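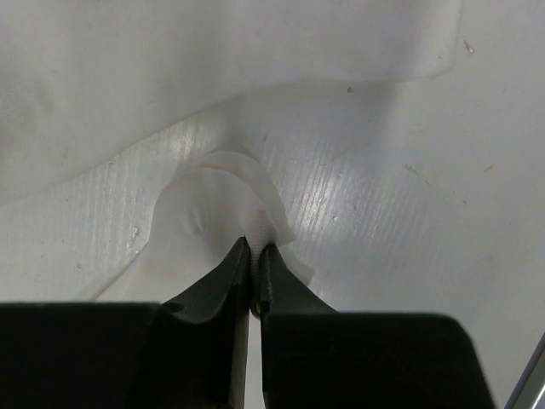

*A fold of white cloth held at the pinch point; the weave shows where it is pressed together.*

# Illholm Household Linen Vocabulary

A word list of household linen terms taken from handwritten inventories, shop ledgers and laundry books kept in the Illholm district. It covers tablecloths, napkins, sheets, towels, bolster cases and the plain yardage they were cut from. It does not cover clothing, apart from aprons, which the sources list with the kitchen linen.

The list has 2378 entries from 131 source books. Most entries are a single word or short phrase as written, with a modern spelling, a gloss and a pointer to the page.

## Files

| File | Contents |
|---|---|
| `terms.csv` | One row per entry |
| `sources.csv` | One row per source book |
| `spellings.csv` | Variant spellings, linked to `terms.csv` |
| `marks.csv` | Laundry marks and stitched initials |
| `notes/` | Longer notes on difficult words, one text file each |

All files are UTF-8 with comma separators. Text fields are quoted. Empty means we looked and found nothing; `NA` means the field has not been checked yet. Please keep the two apart if you convert the files.

## Columns in `terms.csv`

- `term_id` - stable, never reused
- `as_written` - the word exactly as it stands in the book, including abbreviations
- `modern` - regularized spelling
- `group` - one of `table`, `bed`, `bath`, `kitchen`, `yardage`, `unknown`
- `fiber` - only if the source says so
- `gloss` - short meaning in plain English
- `source_id`, `page` - where the entry was read
- `confidence` - 1 (guess) to 3 (sure)

Fiber is filled in for few rows. Clerks wrote "fine" and "coarse" far more often than "linen" or "cotton", and we have not tried to turn one into the other.

## Sources

The largest group is the Wernavgate ledgers, a run of shop books that accounts for 1430 entries. They are in a neat hand and give prices by the piece. The Polák laundry books are harder going. They use a private shorthand in which a single letter can stand for a napkin, a neckcloth or a nightcap depending on the column, and the column headings stop after the first few pages. Vlastimil Rusnák worked out most of the shorthand by matching deliveries against returns, and his key is in `notes/polak_key.txt`.

The rest are household inventories, often only a leaf or two. Page numbers for these are ours, penciled on the copies, and will not match any numbers on the originals.

## Known problems

"Diaper" is in the list 51 times and nearly always means a small-figured weave used for towels and napkins. Rows where it might mean a folded cloth for an infant have confidence 1. Don't filter on the word alone.

"Pair" is unreliable. In the bed group it usually means two sheets. In the Wernavgate books a "pair of table" seems to be one cloth made from two widths sewn together, and we have left `modern` blank for these.

Some pages of the Polák books have bled through and were read twice by different people. Where the readings disagree, both are in `spellings.csv` and the row in `terms.csv` follows the second reader.

The `unknown` group is too big. It contains a lot of words that are plainly cloth of some kind but could have gone on a table or a bed.

Prices were copied into an early version and then dropped. The currency columns had been mixed up, and fixing them means going back to every page.

## Changes

**Current version.** Added `marks.csv`. Split `kitchen` from `table`. Corrected page references for the loose inventories after a box was found to be out of order.

**Previous version.** First version with the `confidence` column. Older rows were given a 2 unless somebody had left a remark, so a 2 on a low `term_id` doesn't say much.

The July update will add the remaining Kistari inventories. Those are copied but not yet read.

## Corrections

Send corrections to Nerys Nicholas, with the `term_id` and the page. A photo of the page helps if you have access to the book. New glosses are welcome too, but please say where the meaning comes from, even if it is only a word your grandmother used.

## Use

Free to use and change with credit to the Illholm Household Linen Vocabulary. The page copies are not part of this release and can't be passed on.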